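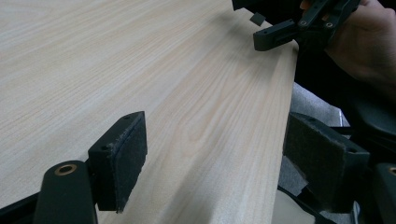

The tabletop. Pale wood grain, straight edge.

July - posted by Onent

Quick gallery from the laundry table at Prilen, more to come when I get the rest sorted. Subject is small cloths and where they live. We used to have a drawer for them at Hirnau and it was a disaster, everything at the bottom stayed at the bottom. So now it's a table and a basket. Table gets wiped first, then folding, then basket. Takes me 15 minutes on a good evening, longer if the radio is on.

Light wood was a good choice btw, shows every crumb but you can see what your doing. Next up, the printed cloth. Orange and white, my favorite of the lot, gets used for bread and drying glasses and evrything else.
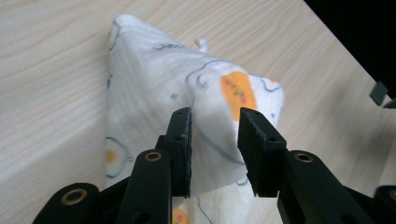
Do you need to iron thin cloths before folding?
Only if you want them for guests. Smooth them flat with your hand while they're still a bit warm from the dryer and they stack fine.

Fold I use - in half, in half again, then thirds. Stands up on its edge so you can see the print from the top. Rolling works too but mine come undone. Big towels go elsewhere, they eat up all the room.

Last one has the basket in it. Olive green, woven look, handle slot at the end. Got nothing in it yet. 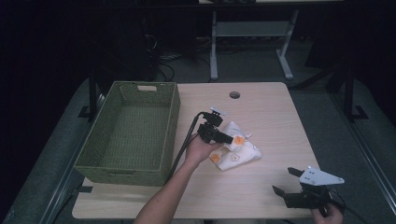
FILED UNDER: Laundry & Linens

Basket goes on the left, cloths on the right, that's how I like it. Left handers swap it round. At the end it all goes on the shelf by the sink - print side out.

Will add the Jurčo shelf pics later, need to find the cable first.

Recent galleries
Hirnau pantry, before and after
Jurčo hallway shelf
Tea towels, the big sort
Button jar, 500 and counting

We use cookies to remember your settings. By continuing to browse you accept this. OK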